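Open shop night at Furmont: the arm people

I had been meaning to get over to the Furmont workshop all summer and finally made it in August, on one of their open evenings. Doors were at 6, I got there at 6:40 because I missed the turn by the tile warehouse twice (the sign is on the side you can't see coming from town). Parking is in back, on gravel. Bring shoes you don't love.

If you haven't been, Furmont is a shared shop in an old dairy building. You pay by the month, you get a shelf and a key, and you can use anything you've been checked out on. There's a wood side, a metal side with two welding bays, and upstairs a bunch of smaller rooms where the electronics and 3D printing people have settled in. I went mostly for the welding bays, since I'm still hunting for somewhere to fix my trailer tongue, and then spent nearly the whole evening upstairs. So this is going to be lopsided!

Downstairs first, quickly. The wood side was packed. Somebody was turning bowls, and there was a line of kids waiting to take home the shavings. The big planer was roped off. The metal side smelled the way it should. They had a sign-up sheet for the beginner stick welding class and I put my name down, number 11 on the list, and the class takes eight, so we'll see. The coffee was on the metal side too and it was terrible and I had three cups.

Upstairs is where the Tekari build is. Tekari is what they've named the arm project, and it's been going on for a year and a half between four members who each pay for a piece of it. The idea is simple enough to say: a robot arm that fetches consumables for the welding bays. You're standing there with your hood up, you've burned through your rods, and you hit a button and the arm gets you the next box and puts it on a tray. That's the whole dream. I asked why not just have a shelf within reach, and the answer was a long laugh and then "well, there IS a shelf within reach." So nobody's pretending this is urgent.

Most of what they have to show right now is in simulation. The real arm is in pieces on a bench, with the shoulder joint open and a bag of bearings taped to it, and the part they've been pouring evenings into is the virtual version, which they had up on a big monitor. I expected to get bored by that and I didn't. They let people sit down and drive it with an old game controller, and I had two turns. My first turn ended with the gripper shoved into the floor. The second one I got a box up in the air and felt like a genius for maybe five seconds, and then it slid out sideways and landed on its end.

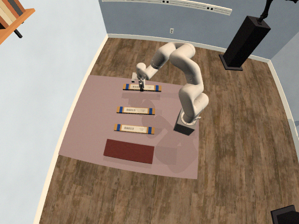
What is a simulated arm good for if the real one isn't finished yet?

It lets the builders test reach, grip angles and timing long before the hardware can move, and a bad move costs nothing but a reset. The control code they write against the simulated arm can then be carried over to the real one, usually with a fair amount of retuning for friction, weight and cable drag.

I liked that they'd gone with E6013 for the rod boxes, since that's what just about everybody at Furmont learns on, me included. Long skinny boxes are a good choice of thing to practice with, too, in the sense that they're annoying. Grab one near the end and it wants to swing. Grab it in the middle and you have to be pretty well lined up with it or you catch a corner. The one who did most of the gripper code told me that getting the approach angle right took longer than everything else in the room put together, and that a box sitting even a little crooked used to make the whole routine give up and go home.

I also asked about weight, because a full box of rod is no joke for a hobby arm. In the simulation they can type in whatever number they want, and for a while they had every box set to weigh basically nothing, and the arm was fantastic! Then somebody put in a realistic figure and it started sagging at the elbow on every lift. They reworked the move so it keeps the box close in to the base for as long as it can, and swings out only at the end. I thought that was neat. It's the same thing my back has been trying to teach me.

They run batches overnight. The last batch before the open evening was 400 attempts with the boxes shuffled a little each time, and they had a printout of the results taped to the door with the failures marked in highlighter. Most of the failures were drops. A few were marked just with a question mark and a few with a word I won't repeat here. The log they're proudest of is attempt 646 from an older batch, where the arm dropped a box, the box bounced, and it came to rest square on the target anyway. They've kept it and they play it for visitors. I made them play it twice.

Things I picked up about the hardware, for anybody thinking of trying this in their own garage:

The motors were bought secondhand as a lot, and two were dead on arrival. Ask for a video of each one turning before you pay.

The joints are printed, then sanded, then printed again because the first ones were too thin at the bolt holes. They're on the third shoulder.

The wiring runs inside the arm where it can. Everybody in the room had an opinion about this and I don't think they've settled it. Running it outside is ugly and you can fix it in ten minutes. Running it inside is pretty and you can't.

The emergency stop was the first thing they built. It's a big button on a box and it cuts power to everything. They let the kids hit it, which was probably the most popular exhibit in the building.

Total spent so far, split four ways, is a bit of a sore subject so I didn't push. I did get told that the controller board was $60 and that it was the only thing that came in under what they'd planned.

Across the hall was the Zivasell table, which is two members making a seed sorter out of a vacuum pump and a row of needles. It picks up one seed at a time and drops it in a tray. It was working beautifully on beans and not at all on lettuce. I would have stayed longer but it was loud, and hot in there with the pump going. If you garden, go see it, they're looking for people to bring weird seeds.

The third thing upstairs was Bastos, which I'd seen mentioned on the flyer and thought was a person. It's a cart! It follows a strip of tape on the floor and carries scrap down the hall to the freight elevator. It's been running for longer than either of the others and it's kind of beat up, with one wheel that squeaks, and it got stuck on an extension cord while I was watching. One of the members nudged it over with a foot without even breaking off the conversation, so I guess that happens a lot.

I asked the Tekari group when the real arm would be moving. They said before winter. Then one of them said "which winter," so take that how you like. The shoulder needs a new set of bearings seated, then the elbow goes on, and the gripper is already done and was being passed around the room. It's heavier than I thought it would be. The fingers have a strip of rubber glued inside and you can feel it grab. I squeezed my own thumb in it, which I don't recommend.

Practical stuff. It's free, there's a jar by the door. Stairs only to the upper floor unless you ask for the freight elevator, and then somebody has to ride with you. Safety glasses are in a bin at the entrance to both downstairs sides and they do check. Kids are fine upstairs and have to stay behind the yellow line downstairs. Food was hot dogs, and they ran out by 8. The building closes at 9:30 and they mean it, the lights start going off one room at a time.

I never did get a good look at the welding bays. The trailer tongue is still broken. I'm going back for the next one and I'm going straight past the stairs this time, or that's the plan, though they did say I could have another turn on the controller.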